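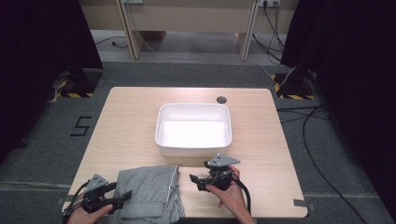

Empty white plastic bin, light wooden table

Cotton clothes smell musty after storage in lidded plastic boxes
Laundry and clothes care > Storage

Styliani Ververidis
House is an 1895 terrace in Wenbridge, solid walls, box room on the north side with no radiator. In February I packed sweatshirts and joggers into three lidded Urnska boxes and put them on the floor against the outside wall. Opened them on 13th November and everything smells musty. No visible mould on the fabric, but slight droplets under one lid. All of it had been washed and line dried first. Is the fault with the boxes, the drying or the room? I would like to avoid buying new storage.

Areti Tsoukalas
Mostly the drying and the room. Heavy cotton fleece holds moisture in the seams, cuffs and waistband long after the flat parts feel dry. Put a lid on it, stand it by a cold wall, and that moisture condenses at the coldest point. What I would do:

1. Wash again at the hottest setting the care label allows. Half load, normal dose, no softener. Softener leaves a film which holds the smell.

2. Dry flat or on a rack in a heated room for two full days. Turn each item inside out after the first day and pull the cuffs open. Check the thick parts by hand - if a cuff feels cooler than the body of the garment, it is still damp. 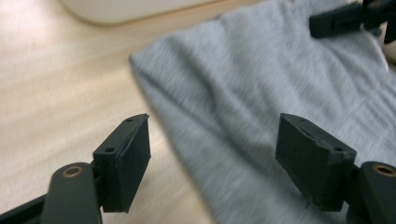

3. Wash the boxes and lids with hot water and a little washing-up liquid, rinse, and leave them open overnight. The plastic keeps the smell too.

4. Fold once or twice only and fill to about two thirds. Tightly packed fleece airs very slowly.
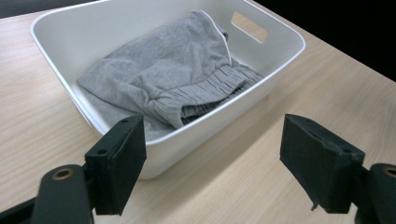 5. Stand the boxes on battens, at least 5 cm off the floor and the same from the outside wall. Leave the lids resting on top, unclipped, for the first week. Then clip them.

A cheap humidity meter in the room is worth having. If it stays above 65 per cent, keep the clothes somewhere else.

P. Plenard
Had the same in my garage. Vacuum bags fixed it. Went through a big tub of bicarb before that and it did nothing.

Areti Tsoukalas
Vacuum bags are fine for dry items. They will seal in damp just as well as a box does, so step 2 still applies. 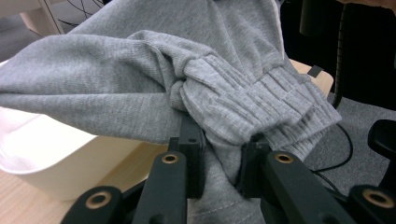 Styliani Ververidis
Can I tumble dry instead of waiting two days?

Areti Tsoukalas
Use low heat if the label permits it, then leave the items on a rack overnight before packing. Dryer sensors often stop while the waistband is still damp.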